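Review: the Clokance megaphone, six months on

Posted 26 May 2019 by Sosina Gebreyes

Our graduate workers' branch bought two Clokance handheld megaphones before the September rally, when we were asking the university to put teaching assistants' contracts in writing. Until then we had been borrowing one from the students' union, and it was usually out on loan when we wanted it.

The Clokance is a mid-sized model with a pistol grip, a shoulder strap and a separate microphone on a curly lead. It runs on 6 C batteries, which are not included. The weight is fine for a short speech. After half an hour of leading chants on the library steps, Divina Manalo and Orhun Bozkurt were swapping it between them every few minutes.

Speech is clear. At the first rally people standing at the back by the bike racks could follow every word, and that was with buses going past. At full volume it gets harsh, and anyone standing directly in front will complain. We keep the dial at two thirds.

The siren button is a nuisance. It sits right beside the talk trigger and has no guard, so it went off twice during the reading of our open letter. We have since put tape over it.

Battery life has been good. One set lasted through the rally, the march to the senate building and a picket in the rain the following week. The battery door is the weak point. The catch on one of ours snapped when Cherry Mae Tiongson was changing the cells, and it is now held shut with a rubber band. 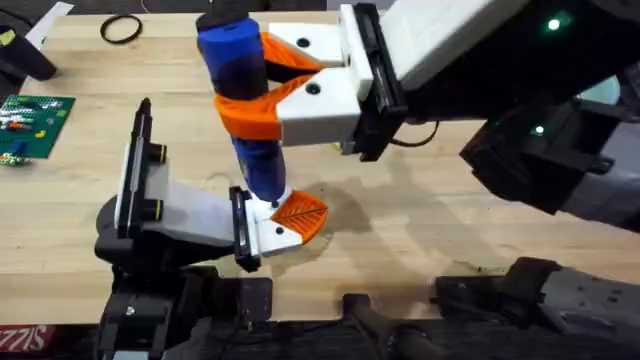

I wrote to the supplier, Endden, about the catch and got a new door in the post nine days later, free of charge. It fits, but it is the same design, so we are keeping it as a spare.

We also tried the Bullico, which the staff union uses. It is louder and has a rechargeable pack, but it costs nearly twice as much and is too heavy to carry on a march. For a fixed platform I would choose the Bullico. For pickets and walking I would buy the Clokance again.

Four out of five. It loses one for the siren button and the battery door.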